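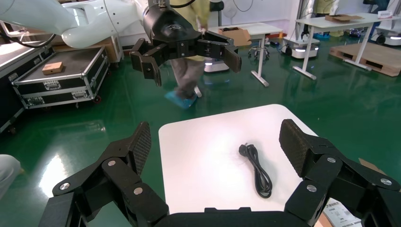 Storing Power Cords and Keeping Small Tables Clear

Posted 2026-04-23 in Household Tips

Most homes have a drawer or a box where cords end up. The cords go in coiled and come out knotted, and after a year it is hard to tell which one belongs to the printer and which came with a lamp that was given away. The tips on this page cover sorting, coiling, labeling and storing cords, and then looking after the small tables and stands that they tend to land on.

Sort before you coil

Empty the whole drawer onto a bed or a clean floor. Make one pile for cords you can match to something you own and one for cords you can't. Walk the second pile around the house and try the ends against the backs of things. Anything still unmatched can go in a bag marked with the month. If the bag says March and it is still closed the next March, take it to an electronics recycling drop-off. Cords should not go in the curbside bin, where they wrap around the sorting equipment.

Check each cord as you go. Run it through your fingers and feel for nicks, flat spots and stiff sections. Look at the plug for bent prongs, brown marks or a loose shell. A cord with any of these should be thrown out, and tape is not a repair.

How to coil

Unplug the cord at both ends and let it hang for a minute so the twists drop out. Hold one end in your palm and lay the cord back and forth in loops about as wide as your hand. Let each loop fall where it wants to. If it fights you, roll the cord a quarter turn between finger and thumb and it will lie down.

Do not wrap a cord around your elbow. It puts a twist in every turn, and the twists collect near the plug. Do not wrap it tightly around a power brick either. The place where the cord enters the brick is usually the first to fail. Leave a few inches of slack there before starting the first loop.

Ties that work

Hook-and-loop strips are the easiest to use and last for years. Cut them to 5 inches for thin cords and 8 inches for extension cords. Rubber bands dry out and stick to the jacket. Twist ties are fine for thin cords if they are the paper kind; bare wire can cut in. The strips we use are from Sustar and came on a roll of 22, which did one drawer and the garage with two left over.

Labels

Masking tape folded over the cord near the plug makes a good flag. Write the name of the appliance on it in pencil or permanent marker. Ballpoint fades. For cords behind a TV or desk, put a flag at each end.

Where to put them

A shallow drawer with dividers is better than a deep one. Cardboard tubes stood on end in a shoebox will hold one cord each and cost nothing. Heavy extension cords should hang from a wide hook or a peg. A nail makes a sharp bend in the same spot every time. Keep all of it away from the water heater and out of direct sun.

Cleaning a white table

White tops show everything, and most marks on them come off with less effort than people expect. Start with a damp cloth and one drop of dish soap, then wipe again with plain water and dry it. For gray or black scuffs, try a dry pencil eraser first. If that leaves a shadow, use a paste of baking soda and water on a soft cloth and rub lightly in one direction. Rinse it well.

Melamine foam sponges also remove scuffs, but they are a very fine abrasive and will dull a shiny finish. Test one on the underside. Skip scouring powder and anything with bleach. Check the feet as well, and replace worn felt pads before they mark the floor.
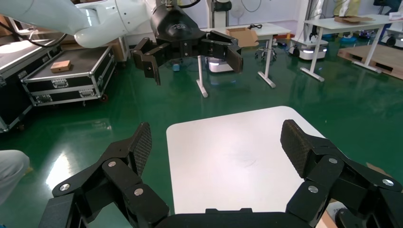

Plillcombe writes that baking soda left a chalky film on a side table, even after two rinses, and that a cloth dampened with white vinegar and water took it off. That should be safe on plastic and laminate. Keep vinegar away from marble and other natural stone.

Keeping it clear

A small table by the door or the sofa fills up because it is the nearest flat surface. Put a basket or a hook within reach of it and most of the pile will move there. Charging cords that are used daily can stay out if they have a clip on the back edge of the table to stop them from sliding to the floor. The rest should go back to the drawer at the end of the day, coiled and tied.

Go through the drawer again once a year. It takes half an hour the second time.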